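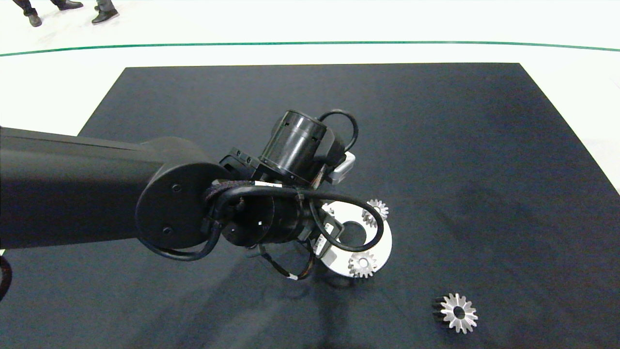 A robot arm over a black work mat with a white ring and bevel gears. Two of the gears rest on the ring's rim.

Cable dressing is the routing, bundling and fastening of the cables that run along the outside of a robot arm to its wrist and tool. The term also covers the marking of those cables and the checks made on them during service. It is also called dress-out or, in older manuals, hose and cable management.

Background

Many arms carry their main motor and encoder wiring inside the links. Grippers, sensors and other tools added later often need wiring of their own, which is run along the outer surface. External cables are easy to replace and inspect, but they can catch on parts, rub against joint housings or pull on connectors when the wrist turns. Small arms used for assembly work are affected the most, as the loops are large compared with the parts being handled.

Written rules

General robot safety standards treat cables mainly as a source of hazards such as snagging, damaged insulation and loss of signal. They leave routing details to the maker or the integrator. Most detailed rules are therefore found in shop guides. Among the better known are the Solheim wiring guide, written for bench-top assembly cells, and the shorter Usard checklist, which covers tool changes only.

Slack and bend radius

A cable that crosses a joint needs enough slack for the full travel of that joint. The Solheim guide sets the free length of a wrist loop at no more than 300 mm. Too little slack loads the connector. Too much lets the loop swing out into the work area, where it may pass in front of the part or block a camera's view.

The same guide gives a minimum bend radius of 12 times the outer diameter for cables that flex in use. Fixed runs may be bent more tightly if the cable maker allows it. Where the last joint can turn through 360 degrees, the loop is tested at both ends of travel and at the middle, first at low speed and without a part in the gripper.

Sleeving and fastening

Braided sleeving keeps several cords together and protects them from wear. It is left open at the ends so the cords can slide a little. Hook-and-loop straps are preferred on moving sections. Plastic ties are accepted on fixed sections, with the tails trimmed flush. Power and signal leads are kept in separate bundles where space allows.

Labels

Each cable is marked near both ends with a code that matches the wiring drawing. Thin leads at the gripper may carry a small tag in place of a wrapped label. The Astari numbering scheme uses the joint number followed by a letter for the type of signal. Labels are placed clear of the bend so that they do not peel or stiffen the cable.

Inspection

The Usard checklist calls for a visual check at every tool change, with the arm stopped and locked out. Skelix, which services small assembly arms, uses a fixed interval of 948 operating hours for a full check, including a continuity test of every flexing lead. Sleeving with broken strands is replaced. A cable with exposed conductors is taken out of service and is not repaired with tape.

See also

Drag chain
End effector
Lockout procedure
Strain relief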